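**Repair evening for small things returns to Ó Briain hall on Friday**

The monthly repair evening in Cledadska starts again this Friday at seven o'clock, after a break of two months.

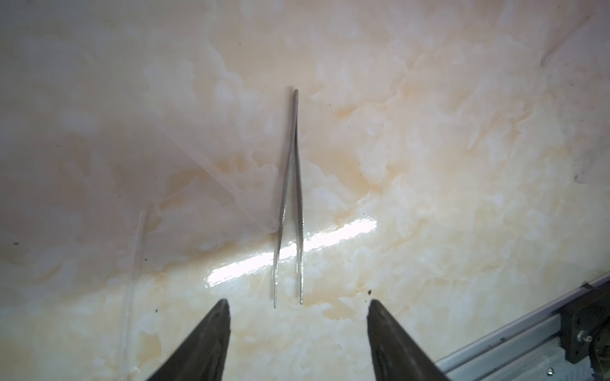
Visitors can bring watches, brooches, reading glasses and other small objects which need patience more than strong tools. Darragh Gilmartin, who leads the evening together with Malachy Daly, asks everybody to bring also their own tweezers if they have a pair. At the last evening there were 21 visitors and only 12 pairs on the tables, so people had to wait for each other.

"The thin metal ones with fine tips are the best," said Mr. Gilmartin. "Please look at the tips at home first. If they do not meet, we can straighten them — it takes a few minutes."

He also recommends working over a smooth, light surface, where a small screw is easy to find again. Those who prefer a cloth should choose one without a pattern.

There are 33 places this time, and 11 of them were still free when this news was written. Entrance is free, but spare parts such as screws and nose pads must be paid for. Children are welcome together with an adult.

Names can be left at the Grodeck shop until Thursday at noon. The side door of the hall will be open from half past six.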